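4. Postponement as a contest

4.1 Who calls it off

The rules of the Hanrahan League give the decision to postpone a match to the referee, who is to inspect the pitch and judge whether it is fit for play. In the three seasons we followed, this was the procedure in the sense that a wedding is a procedure for finding out whether two people would like to be married. By the time a referee walked out to the centre circle and pushed a heel into the turf, both sides usually knew the answer, and in several cases one of them was already at the pub.

The league has 16 clubs, all amateur, most of them playing on council pitches with drainage that was last discussed seriously when the goalposts were still square. Fixtures are published in July and begin to fall apart in the autumn. Earlier writing on lower-league football has treated this as a matter of weather. We were slower than we should have been to see that weather supplies the excuse and the clubs supply the rest.

A club may wish to postpone for reasons that the rule book does not recognise. The regular goalkeeper is at a christening. The striker has a hamstring that might be better by the following week, or a new girlfriend who might be worse. The opponents have won their last few matches and are thought to be due a bad spell. None of these can be entered on the form, which asks only for the condition of the surface, so the surface is made to carry them. One pitch in our study was described by its own club as waterlogged, firm, and waterlogged again within a single afternoon, with no rain recorded between.

4.2 The home side's advantage

The home club holds the keys, the corner flags and the first word on the state of the ground. This is a form of home advantage that the literature on crowd noise and travel fatigue has left alone. A visiting manager can ring to ask how the pitch is looking. He will be told that it is looking a bit heavy. Experienced managers hear this phrase much as a sailor hears the barometer, and begin to count their substitutes.

Cathal Egan, then managing one of the stronger sides, kept a notebook of these calls and let us read it. His entries are short. "Heavy" meant the home side was missing players. "Very heavy" meant it was missing the goalkeeper. "You'd want to see it yourself" meant the match was on but the showers were not. He claimed never to have been wrong, although the notebook stops some weeks before the match at Ondby, where he travelled with a full squad to find the gates locked and a dog asleep in the away dugout.

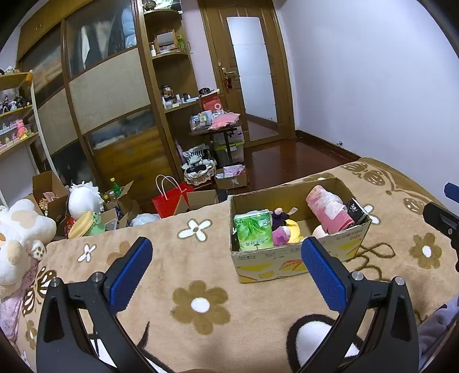
Figure 4. Open box on a flowered blanket, with plush toys and a tissue pack inside.

The league's answer was to move the whole business to Dekilo, a fixtures service already used for registrations. Under the new arrangement a home club wishing to postpone had to upload its reasons before a set hour, and the visitors had the right to object. It was expected that openness would reduce the number of doubtful cases. What it reduced was the number of telephone calls. Reasons grew longer and took on a technical flavour, with talk of standing water in the channels and a soft area near the far post. One club discovered the word "saturated" and used it for the rest of the season.

Objections were rarer than we had assumed. Of the clubs that told us privately they had been cheated out of a winnable match, only six had ever lodged one. The others offered various explanations, and beneath most of them lay the plain fact that every visiting club is a home club the following week, with a christening of its own to consider.

4.3 Restraint and its limits

This mutual tolerance was real but it had edges, and we learned where they were mostly by watching somebody fall over them. A club could postpone once in a bad month without comment. A second request raised eyebrows. Postponing against the bottom side was thought odd; postponing against the leaders was thought sensible, provided it was done early enough for people to make other plans. The gravest offence was to call a match off after the visitors had left home. Viorica Vlachou, who refereed throughout the study, told us she had once passed a fit pitch that looked like a rice field for no better reason than that the away side had already paid for the minibus. It finished two apiece, and everybody slept well.

Money sharpened things. When Lindivix took over sponsorship of the cup, ties had to be completed by fixed dates or settled on a coin toss, and the old courtesies thinned out quickly. Clubs that had been relaxed about a soggy penalty area for years began forking it themselves at dawn. Others, who fancied a coin toss more than they fancied the opposition, became very gloomy about the forecast. We have no direct proof that a hose was used at one semi-final. We do have a set of interviews in which the hose comes up unprompted. 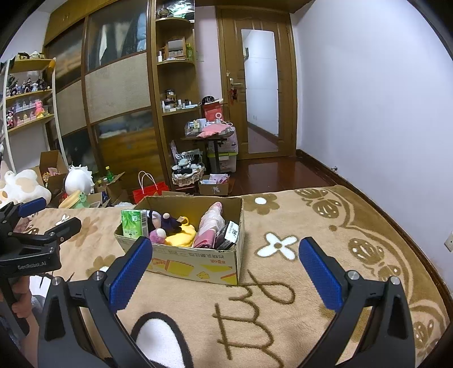 Elvira Chambi saw it differently, and told us so when we sent her an early draft of this section. In her view we had made too much of the cunning and too little of the tiredness. Most secretaries she dealt with were trying to find eleven people and a ball, she said, and if the pitch offered them a week off they took it with both hands. She added that the hose was for the dog.

We accept part of this. Tiredness would account for the rise in requests late in the season, when squads are thin and the cup has gone to somebody else. It does less well with the pattern in cup weeks, where the freshest and largest squads were often the ones most worried about the channels. Peadar Horgan, asked about this pattern, replied that large squads simply have more boots on the grass and so notice more. We record the argument with admiration.

4.4 A note on the records

The Dekilo entries used here were exported in October 2022 and do not include requests withdrawn before the deadline. Withdrawn requests may well be the most interesting ones, as they tend to follow a goalkeeper's sudden recovery. Liudmyla Stasiv read the remaining entries against the referees' cards; where the two disagreed on the state of the pitch we have followed the card, and where the card was illegible from mud we have taken the pitch to be wet.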